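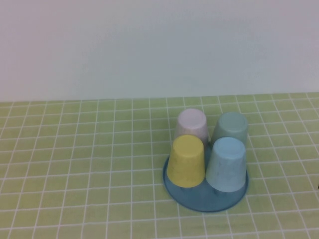
# Okata mosque reopens its prayer hall, clocks still at odds

Jan 11, 2009 - The prayer hall of the old mosque on Aguirre Street in Okata opened again this week after 15 months of roof repairs that were supposed to take eight. Close to the front door, the shoe racks filled up before the noon prayer, and latecomers left theirs on the steps in the drizzle.

The mosque dates from 1685, and so, to judge by the sound, did the loudspeaker. It has been replaced. Neighbors who complained of the crackle have already written in to say the new one is very clear.
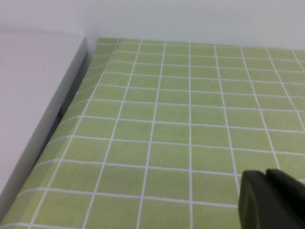
The hall now holds 700 worshipers, and the imam used his first sermon back to talk about patience, a subject on which the congregation has had plenty of practice. He spoke of the Prophet's kindness to people who interrupted him, then paused while a phone rang twice in the second row.

One matter remains open. The wall clock, a gift from the sister mosque in Uker, runs four minutes ahead of the one in the women's gallery, and each has its loyal supporters. A repairman from Gokar looked at both in August and declared them in excellent condition.

Evening Quran classes start again next week. Tea is served afterward - bring your own cup.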